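How to budget for a shelf-picking robot in a small shop

Start with the stock. Walk the aisle you want covered and write down the packet sizes, how they stand, and how much room a hand needs above each tray. Thin packets in open cardboard trays need a finer gripper than boxed goods, and the finer gripper costs more.

Then ask for quotes. We asked Votent and Modosik for the same thing: one arm on a wheeled base, two grippers and 3 days of fitting. Get the grippers priced as a separate line.

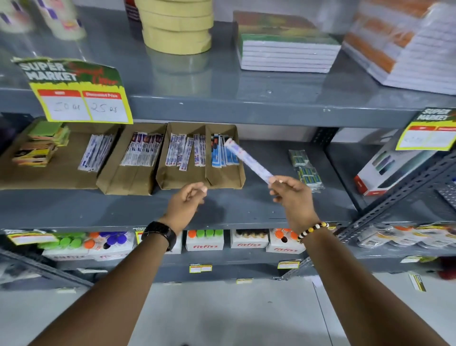
Next, add what the quote leaves out. Our base quote was £3,016 a year on lease, and spare finger pads came to another £200. Insurance was extra - ask your broker before you sign.

Plan the trial for a quiet week. Ours was in May, with staff picking the same shelves by hand so we had times to compare. Keep the price signs up during the trial, as hanging signs can get in the way of the arm.

Last, check the notice period. Ojeda wanted 2 months and Bumska wanted 3. Get it in writing, along with who pays for collection.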